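Guides > Open Day and Demo Setup
2024-09-21
By the Prultura demo team

Section 7: Running the Knot-Tying Station

This section covers the suturing demonstration at the Flusutness open day. It assumes the cart is parked, the arms are draped and powered, and Section 6 (Floor Plan, Ropes and Snacks) has been followed, including the part about snacks.

The station shows two arms tying a surgical knot over tissue while visitors watch on the big monitor. Each show runs nine minutes. Visitors will believe it ran three, or forty, depending on whether they are in middle school.

7.1 Before the doors open

1. Put the tissue block on the tray and pin the corners. Use a block prepared that morning. Do not use the one from the April open day, wherever it has gone.

2. Make one short cut in the middle of the block, on the high part, where the light is best. Resist making a long one. A long cut invites people to ask when you plan to close it.

3. Load the instruments. For this demo you need a grasper on one side and a needle driver on the other. Check each one for free movement at the wrist before it goes anywhere near the tissue.

4. Cut several lengths of dark suture and lay them on the damp pad. Dark thread shows up well on pink. We tried the clear kind once, and the audience watched two instruments mime.

5. Switch on the Danzer light and bring it up slowly until the tissue shines but the jaws still have edges on the monitor. If the monitor goes white, you have gone too far. Everyone goes too far.

6. Open the Pridia console and load the profile named OPEN DAY. The profile named OPEN DAY NEW is older.

Note: The console seat is set for the last person who used it. Adjust it before you put your head in the viewer. Adjusting it afterward is possible and looks terrible from the rope line.

7.2 Placing the first stitch

1. Pass the needle through both sides of the cut in one slow curve. Talk while you do this. Visitors will forgive a slow stitch, but silence makes them check their phones.

2. Pull the thread through until a short end is left. Stop there. Pulling the whole thread out is the most common mistake at this station and always gets a laugh, which is no comfort.

3. Park the needle where it cannot catch on anything, and say out loud that you have parked it. This is for your benefit.

CAUTION: Keep both instrument tips in view at all times. If you lose sight of one, stop moving the other and find it.

7.3 Throwing the loop

1. Hold the long side of the thread with the grasper and bring the needle driver in close. The two tips should be near neighbors. If there is a lot of space between them, the loop will fall off and you will be explaining it to a child.

2. Wrap the thread around the upper jaw of the needle driver. Move the thread or move the jaw. Moving both at once is for people who have done this for years, and they don't need this manual.

3. Keep the jaws open and bring them to the short end. Leave the short end standing up where you can reach it. A short end lying flat on wet tissue can take up most of your nine minutes. 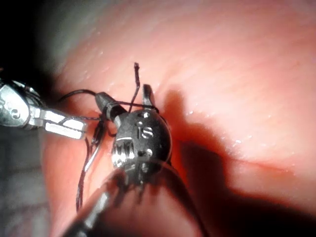 Figure 7-1. Thread looped over the upper jaw, with the short end upright between the open jaws.

4. Go easy on the slack. Too little and the loop pops off. Too much and the long side wanders across the tissue, gets under something, and joins the knot without being asked.

Note: Shadows from the instruments will fall across the block. Visitors sometimes point at the dark patch and ask if something is wrong. Tell them it is a shadow. Do not say "not yet."

7.4 Finishing the knot

1. Close the needle driver on the short end.

2. Draw the short end back through the loops. Use a steady pull, with the grasper holding its side still. Watch the wraps as they come off the jaw. They should slide off together.

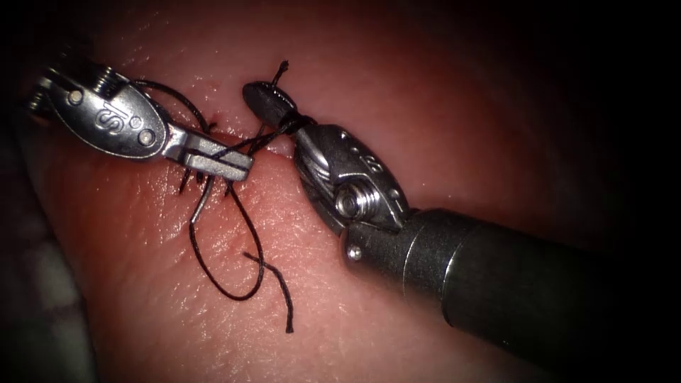 Figure 7-2. Wraps on the dark jaw, with the left jaws closed on the thread. Note the loose loop hanging below.

3. Before you tighten, look for any loose loop hanging below the tips and take it up gently. Tightening first and looking second will leave you with a bow. It is pretty, and people take pictures of it.

4. Lay the knot down flat over the cut and pull the two sides apart, low and level. Do not lift. The thread will come up, and the tissue will come with it.

5. Repeat with the wrap going the other way. Two throws are enough for a crowd. If a surgeon is in the crowd, do three.

CAUTION: These arms do not feel tired or sorry. The thread will break before they do. Judge the pull by watching the tissue edges, and stop when they touch.

7.5 Letting visitors try

1. Visitors use the practice console only, with the rubber pad and the colored rings. The tissue station stays with trained staff, including when the visitor is on the board.

2. Give each visitor one turn. At the April event we had 477 people through the door and some 200 of them wanted a second go.

3. Adjust the seat (see the note in 7.1).

4. Teenagers who play a lot of games will be better at this than you. Say something gracious and call the next person.

7.6 If things go wrong

Loop keeps falling off: Bring the tips closer together and slow down.

Thread is frayed at the end: Trim it between shows. During a show, leave it alone.

Arm stops and the console beeps: Read the message on the screen. It is usually asking you to put your head back in the viewer. You turned around to answer a question.

Monitor shows nothing but pink: The camera is too close. Back it out until both instruments are visible again.

Go to Section 8 for cleaning and packing.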